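Shelf spacing, part two

The old layout on the drinks shelf had cans and bottles mixed by brand. It looked fine from the door and wasted a lot of depth. Bottles have a narrow neck and a wide body, cans are straight, and when the two alternate you lose a strip of usable shelf every time the diameter changes. I put up with it until March, when I finally measured the thing.

The shelf is one of the white metal ones from Nallmont. Between the side lips it is 559 mm wide. The clearance to the next shelf up is adjustable in steps of 50 mm, and I had it set one step too low for the bottles, so they had to be tilted to get them in and out. Moving the upper shelf up one step fixed that and cost me nothing except the box of paper napkins, which now lives on top of the cabinet.

The new rule is to sort by container first and by label second. Cans go left, glass goes right. Within the cans, silver goes with silver and the gold-banded ones stand next to them. Crown-cap bottles are kept in a tight block with the bodies touching, as they are less likely to rock that way when the cabinet door is shut hard.
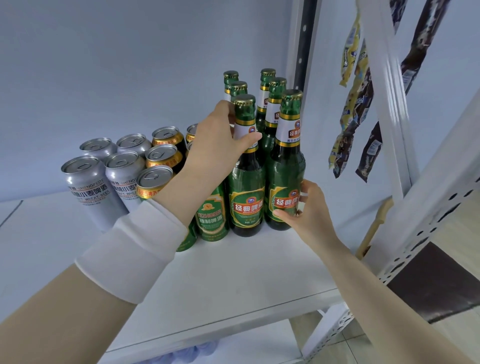 Cans left, glass right, both hands on the bottles.

For glass I use two hands, one on the neck and one on the body. Gripping only by the neck is faster, but the base swings, and on bare metal you hear every contact. I tried a rubber liner from Zindside and took it out again. It stopped the noise, but the cans dragged on it and the edge curled at the front. A thinner liner might work. I have not ordered one.

The wheat beer goes at the front on the can side with the label facing out. Sobia Niazi asked in the comments on part one whether I rotate stock by date. I do, but only the cans: new ones go in behind, old ones come forward. The bottles get used quickly enough that I have never found an expired one.

Remaining problem: the shelf is not level. Over its full width it drops 2 mm to the right, so the weight sits on the low side. The feet on this unit are adjustable and I will shim it if they run out of thread. Measurements to follow.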